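Subject: Re: [hotel-ops] Rate categories and room type mapping after the Zallia move
Date: 17/08/2020

On the question of whether to rebuild the room types or map the old ones across: we mapped them at Armont and I would not do it again.

> We have two properties going over to the new booking system before the
> winter season. The supplier says the old room codes can be mapped one
> to one. Has anyone done this with family rooms and half board in the
> same code? We would prefer to leave the codes as they are.

One to one is correct only if each code holds a single board basis. Ours did not. The old system stored half board as a suffix on the room code, and Zallia stores it as a separate rate attribute. The import accepted the suffix without an error and treated each variant as its own room type. We have 412 rooms, and for the first night after the switch the channel feed offered more family rooms than the building has.

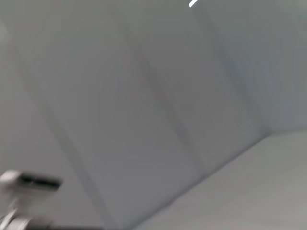
The fix was to close the feed, delete the imported types and enter them again by hand. It took 4 days, most of which went on the child supplements. These have to be set per rate and not per room, and the age bands do not carry over from the old tables. Check the upper limit of each band. Zallia reads it as "under", whereas our old system read it as "up to and including".

Two further points on family rooms. The extra bed must be entered as a stock item with its own count, or it will be sold without limit. The cot should be entered as a request — it has no price and must not reduce occupancy. 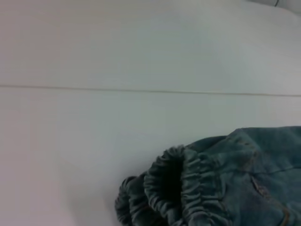
Pale surface with a seam.

Regarding the feed itself, we use Xiong for the tour operator contracts and Zisley for direct bookings. Xiong sends allotments every 9 minutes and Zisley sends them on change. If both are live during the import, releases from one will overwrite the other. Stop Xiong first, wait for its queue to clear, then stop Zisley. Restart in the reverse order.

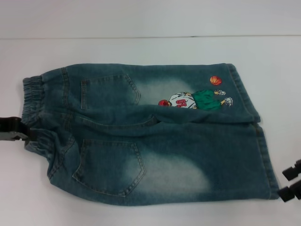
Child's denim shorts, back side up.

Existing reservations are less of a problem. They keep the old code as text until someone edits them, at which point the rate is calculated again. We locked all arrivals up to the end of June and released them in batches of 5, comparing the total on each folio before and after.

I can send the mapping sheet off list if it is of use. It has our codes in it, but the column layout is the one the import expects.

Reservations systems, Armont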